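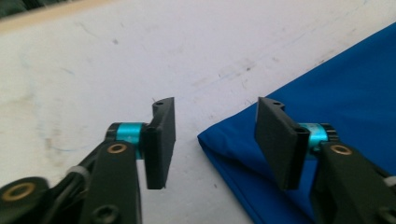 Blue fabric on a white tabletop in Dradville.

A paid folding class wants shoppers to believe a T-shirt needs 6 steps. Dradville residents may want to hang on to their money.

Fiden, the storage shop on Kallio Street, began taking sign-ups on 23 Mar 2021 for its Cleline course, two evenings in April on folding and putting away everyday clothes. The price is $299, and that does not cover the drawer dividers the course keeps bringing up.

The shop claims the method frees up almost half a dresser. Asked how that was measured, it pointed to a survey of 557 customers, all of whom had already bought the dividers. It did not say how big their dressers were, or how many shirts they got rid of first.

Short sleeves are the main business of the first evening. The course booklet has the sleeves turned in and the hem brought up, much the way plenty of people learned at home for free. It also warns against folding across a large print, which it says will crack sooner. No source is given for that. 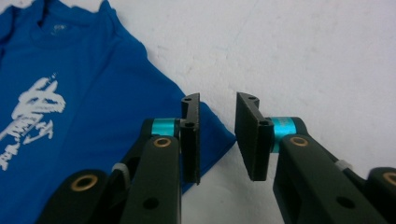

One Dradville shopper said she had folded her family's shirts in half and in half again for years and could always find the one she wanted, and she asked what the second evening could possibly be for.

Fiden says it covers socks and sweaters. Deposits are not refundable. The shop would not say how many places have been sold.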